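Zuster: putting a household in order, piece by piece
5/6/18

The owner of Zuster doesn't like the word "clutter." She says it already in the first minute, before I have taken off my coat. "Clutter is what you call the things of other people," she says. "Your own things are just things which have no place yet."

Zuster is a small business on Innes Street in Doltell. People call when they move to a smaller home, or when a parent has died, or only when they can't close the closet anymore. She comes with folded boxes, a roll of paper tape and a pencil. She worked before in the linen room of a hotel, and she still folds everything on the table in front of her while she speaks, also my scarf.

I asked her where she begins in a house she has never seen. She begins always with the soft things, she told me. Hats, slippers, collars, toys with fur, the covers of hot water bottles, pieces of fleece that somebody kept for a repair. "Everyone wants to begin with the books. Books are heavy and they look important. But with books you start to read, and then it is evening."

The soft things go on a flat surface, one next to the other and never in a pile. A pile hides too much. She then takes each thing into the hand and gives it a place: stay, wash, mend or go. There was once also a group called "maybe," but she stopped with it after three months. It grew so big that she had to rent a shelf for it.

What about color? I had expected that she sorts by color, as one sees it in magazines. She shook her head. Light things are easy, she said, you see at once the stain and the worn place. The dark and fuzzy ones need more time. "With black you must use your fingers. You stroke it in one direction and then back. If it is thin somewhere, you feel it. If there is a burr inside, you feel it also."

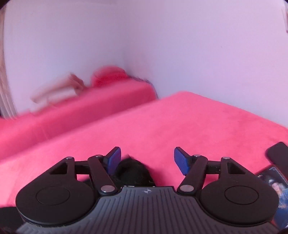 Black and fuzzy is the worst of all, a reader from Doltell wrote to us when we announced this interview, and she wanted to know how one gets the dust and the pale hairs out without pulling the pile flat. She had tried tape, and then a damp sponge, and she was not happy with the tape.

I passed the question on. The owner of Zuster was quiet for a moment and put down my scarf. Tape she doesn't use on anything with a long pile. She takes a soft clothes brush, dry, and goes over it in short strokes, first against the pile and at the end with it. A rubber glove works too, she said, the ordinary kind for dishes. For pieces that can't be washed she shakes them outside and hangs them up for two days in the shade. "And then you look again. Most people want to look too soon."

She keeps a list on the inside of her cabinet door with the things that came back to her as complaints. I was allowed to read it, but not to copy it. Moths appear there often. So does the dryer. A sheepskin collar from one of her first houses has its own line, and she didn't want to talk about it.

We spoke then about Budach. This is her other project, a monthly exchange table in the hall behind the post office. The things which the families don't keep can go there, if they are clean and whole. At the first table came around 20 people, and a good part of them brought more than they took. She was a little bit disappointed by this. Now there is a rule that everybody must take home at least one thing, even a button.

Does she keep much herself? She laughed at this. Her own apartment has two closets, one is hers and one is full of blankets. "I know what you will ask. No, I can't give away a blanket." Some of them are from the hotel, with a darned corner, and one of them she has never used - it is too scratchy, but the color is good.

Before I left I asked what one should do if there is only half an hour and the whole room is a mess. She would take one drawer, she said, and not the biggest. Empty it completely, wipe it, and put back only what you can name. She walked with me to the door, and there she gave me back the scarf, folded so small that it fit in my pocket.

The next Budach table is in June. Things can be brought to Innes Street in the mornings, in a closed bag please, and with a note if something needs mending.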